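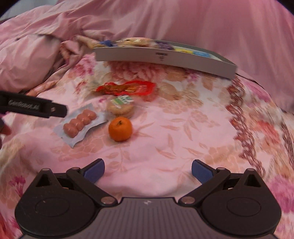
Clean the pads first, argue later

I have an opinion about gripper maintenance, and it is that almost all of it should happen at the fingertips. People love to open things up. Give someone a hand-held gripper that's acting strange and a set of small drivers, and within ten minutes the linkage is in pieces on a towel and they're hunting for a washer. Meanwhile the pads, the only part that ever touches the work, haven't been wiped in a week.

I look after the grippers at Lestulero, where we do handling work on household stuff. Snacks in wrappers, fruit, trays of sausages, anything you'd find in a kitchen or, fine, on somebody's bed. Our pads are blue with a texture on them, and the texture is what I care about. Grease from a package gets down between the ridges, then lint from a bedsheet sticks to the grease, and after that you're pinching a mandarin with two felt slippers. It still closes. It looks normal. You get a slow slide that everyone blames on the operator.

Tâm Sầm and I have been going back and forth on this since May. She came over from the Litham shop, where they had a schedule for everything, and she wanted us to do a full teardown every 200 sessions. Rivets checked, mounts off, center plate off, the works. I get the appeal! A schedule feels responsible, and you can print it and tape it up. But I went through our repair log, and of 87 entries, only 2 were anything inside the mechanism. The rest were pads, or a cable somebody had yanked, or a mount that had been put back on slightly crooked after (yes) a teardown.

That last group is the one that gets me. Every time you take a linkage apart you have to put it back together, and I don't care how good you are, you're rolling the dice on the alignment. The two pads need to meet flat. If one comes in even a hair early at the top, you can still pick up a box of cookies all day long, but a thin crinkly wrapper will fold and squirt out the bottom. I spent most of a morning chasing exactly that once, and it was my own reassembly from the evening before. I didn't tell Tâm for a while.

So my routine is boring. Damp cloth across both pads, along the ridges and then across them. A soft toothbrush if there's lint. Let them dry with the jaws spread wide, because closed jaws trap water and the next thing you grab will slip. Then close them slowly on a strip of paper and tug. Do it near the top of the pads, then near the bottom. If the pull feels the same in both places, go to work. If it doesn't, now you have my permission to find the driver.

Tâm's best point, and she's right about it, is that wiping doesn't tell you anything about a rivet that's starting to loosen. You can't feel that with a strip of paper until it's pretty far along. We settled on wiggling each finger sideways by hand, power off, and listening for a click. Trí Tiêu, who trains our new people, added it to the start-of-day card and made everybody say "click" or "no click" out loud, which I thought was silly for about a day.

There's also the oil question. Somebody from Hoàng left us a bottle of light oil and for a stretch people were putting a drop on every joint they could see. Please don't. It creeps, it ends up on the pads, and then you're back where you started only shinier. If a joint squeaks, write it down and hand the tool to whoever does repairs.

I know the Drilledent crowd swears by swapping pads on a fixed date whether they look worn or not. Maybe that makes sense if you're grabbing metal all day. For soft packages and fruit I'd sooner look at them under a lamp and run a thumbnail over the ridges, and replace the pair together when the thumbnail stops catching. Always the pair. One new pad and one old one will pull everything a little to the side, and you'll be opening up the linkage again to find out why.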